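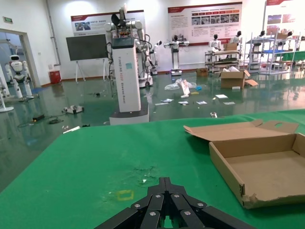 BALELON, July

Returning a Shared Workroom to Order: Cartons, Tabletops and Floors

The Office of Facilities Services at the Prerach Center has revised its guidance on clearing shared workrooms at the end of a working period. The procedure applies to all ground-floor rooms in the Prerach building and to the two annex rooms on Somboon Street. It replaces the single-page notice previously posted inside the supply closets.

Users are asked to follow the steps in the order given. A room of 390 square feet can ordinarily be cleared by two people in 60 minutes if packing materials have been kept together during the day. Rooms in which deliveries have been opened will take longer, and the booking should be extended accordingly through the front office.

Before you begin

Obtain the following from the supply closet:

Clear recycling bags
One roll of packing tape and a dispenser
A marker and a sheet of adhesive labels
A shallow tray for small parts
A soft broom and dustpan
Two microfiber cloths
Neutral cleaner, already diluted, in the labeled spray bottle

Equipment that belongs in the room stays where its users have placed it. Room clearing covers packaging, paper, loose parts, tabletops and floors. Anything that is powered, mounted or on wheels is to be moved only by the group that has booked it.

Step 1. Clear the route to the door

Start at the doorway and work inward. The opening beneath the exit sign must be passable across its full width, and the path to it must be free of bags, paper and cable. A clear plastic bag lying on a glossy floor is easy to miss and easy to slip on. Collect plastic first, including pieces that seem too small to matter.

Small waste bins are kept against the wall. Please do not bring them out into the walking path while you work; carry a bag with you and empty it at the end.

Step 2. Collect paper and cards

Pick up every sheet, card and strip by hand before any sweeping is done. Documents have been lost in past years because they were swept together with packing waste.

Place all paper in one stack on a table. Turn each sheet over and sort as follows:

Packing lists, calibration sheets and warranty cards go in the document sleeve by the door.
Printed work notes go in the tray marked for the group using the room.
Blank sheets in good condition go back to the supply closet.
All other paper goes in recycling.

If a sheet cannot be matched to a delivery or a group, mark it with the room number and leave it at the front office. It will be kept for 17 days.

Step 3. Recover small parts and adapters

Fittings, screws, caps and similar items tend to come to rest near the legs and edges of tables. Check these areas before the broom is used. Put everything found into the shallow tray, including items that look like scrap.

Power adapters require separate handling. If an adapter on the floor is connected at either end, do not unplug it. Report it to the group using the room and move on. If it is fully disconnected, coil the cord loosely, secure it with a reusable strap and attach a label giving the room and the month. Do not wrap the cord tightly around the body of the adapter.

Step 4. Inspect each carton

Cardboard boxes account for most of the clutter reported to this office. Each one should be inspected and given one of three outcomes: keep for return shipping, keep for storage, or flatten.

Check the corners first. The open carton on the green table is torn and frayed at its front corner, and a box in that state should not be used to ship anything. It may serve for light storage on a shelf if the bottom is sound and the tear is taped on both faces. If the damage runs down to the base, flatten the box.

Next, check the lid. Hinged lids with a cut-out finger hole are convenient for items that are used often, and cartons of this type are worth keeping for the shelves. Open and close the lid several times. If the fold has begun to separate, reinforce it along the inside with one strip of tape running the full length.

Finally, look inside. Remove all inserts, loose filler and plastic. Run a hand along the bottom and into each corner. No carton is to be flattened until this has been done.

Cartons kept for return shipping must be labeled with the name of the item and the name of the responsible group. Unlabeled cartons are treated as waste at the end of the month.

Step 5. Flatten and stack

Slit the tape along the bottom seam, pulling the blade away from the body. Fold the box along its existing creases. Stack flattened board against the wall on the side of the room away from the door, to a thickness of no more than 17 inches. Tie larger quantities in two bundles.

Boxes left standing on the floor with their flaps hanging outward are a trip hazard. A carton that is still in use during the day should have its flaps folded in or its lid closed, and it should stand beside a table or wall. Smaller closed boxes may be placed on top of larger closed ones, provided that the lower box is full or rigid enough to support the weight.

Step 6. Clean the tabletops

Remove everything that can be removed. Lift boxes; do not slide them, as grit caught underneath will mark the surface.

Wipe the table once with a dry microfiber cloth to take up dust and specks. Spray the neutral cleaner onto the second cloth, never directly onto the table, and wipe in straight, overlapping passes from the far edge toward you. Allow five minutes before placing anything back.

Green tabletops show scuffs and pale marks readily, and many of these are permanent wear. Make one attempt with the damp cloth. If the mark remains, leave it. Abrasive pads, solvents and melamine sponges are not permitted. A worn area that has become rough to the touch should be reported so that the top can be assessed.

Leave yellow tape in place. Outlines taped on a tabletop may be position marks, and a group may depend on them from one day to the next. Wipe up to the edge of the tape and around it. If the tape is lifting, press it down and notify the group named on the booking sheet.

Step 7. Sweep and finish the floor

Once paper, plastic, parts and cartons have been dealt with, sweep with the soft broom from the far wall toward the door. Go around wheeled bases, pedestals and easel stands. Check the contents of the dustpan before emptying it and move any hardware to the tray.

The dark green floor coating reflects the ceiling lights, and looking across it at a low angle will show anything that has been missed. Spills are to be blotted and then wiped with neutral cleaner. Wet mopping is carried out by the evening cleaning crew only.

Step 8. Close out the room

Deliver the parts tray to the front office. Place labeled adapters in the drawer beneath the booking sheet. Take recycling bags and bundled board to the loading area before 5 p.m.; material left after that time must stay in the room overnight and should be noted on the sheet.

Sign the sheet with your name, the room number and the time. Record any damage to tables or flooring in the space provided, including damage that was already present when you arrived.

Supplies and replacements

Replacement tape, labels and cloths are issued through the Pelevero supply desk on the second floor. Groups expecting a large delivery may request a folding cart for cardboard at the same desk, with one working day of notice.

Questions about this procedure may be directed to Yaqin Hao, Room Services Coordinator, Office of Facilities Services. Requests to keep oversized cartons beyond the end of the month should be made in writing and should state where the carton will be stored.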